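4.2 Do small flat objects get left out at clearing?

The claim we set out to test is an old one in the household-practice literature, repeated more often than it has been measured: when people clear a table, they take the large upright things first and leave the small flat ones behind. Tamihana's earlier working paper treated this as settled. We were not convinced. His observations came from a single household over one February, and a lid that sits under a newspaper for a fortnight tells us about the newspaper as much as the lid.

Our own material is made up of 378 clearing episodes recorded at two sites, Wurari and Doolan. A third site, Pranow, was dropped after the residents began tidying before the session started. Coding followed the scheme in Section 3, with one change. We had meant to sort objects by use (drinking, storage, play and so on), but coders disagreed so often about loose caps and discs that we fell back on shape. An object was coded as flat if it was lower than it was wide, and upright otherwise. This is crude. It puts a dinner plate and a bottle top in the same class, and we have tried not to lean on it harder than it can bear.

The case that gave us the most trouble is the two-object table, where one upright item and one small flat item share an otherwise plain surface. It ought to be the cleanest test available. Figure 3 gives the type: a small dark disc on a white tabletop, with a white cup, bluish pattern on its side, standing farther back. Brodie Mudgway, who coded the Doolan material, entered the disc as a lid. The second coder entered it as a puck. Neither label can be defended from the picture alone, and the entry now reads "disc, small, dark".

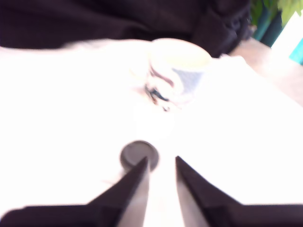
Figure 3. Two-object table: dark disc with cup behind.

4.3 Results for two-object tables

Of the 378 episodes, 224 began with a two-object table. In these the upright item was cleared first more often than the flat one, but the margin shrank once distance was taken into account. People reached for what was nearer. Where the flat object was the nearer of the two, the supposed preference for upright things all but vanished, and at Doolan it ran slightly the other way.

We see three possible readings and are not fond of any of them. The first is that size never mattered and earlier authors were measuring reach. The second is that colour contrast did some of the work — a dark cap on a white table is hard to overlook, and the same cap on walnut veneer might well have stayed put until the weekend. Our tables were mostly pale, so we cannot rule this out. The third is that people who know a table is being studied clear it more thoroughly than they would at home. Tamihana (personal communication) considers this last objection overblown. We don't, and the Pranow residents would seem to be on our side.

It should also be said that "cleared" hides a good deal. A cup goes to the sink and everyone agrees on it. A loose lid goes into a pocket, a drawer or the nearest bowl, and whether that counts as tidying depends on who you ask. We counted it, with some reluctance.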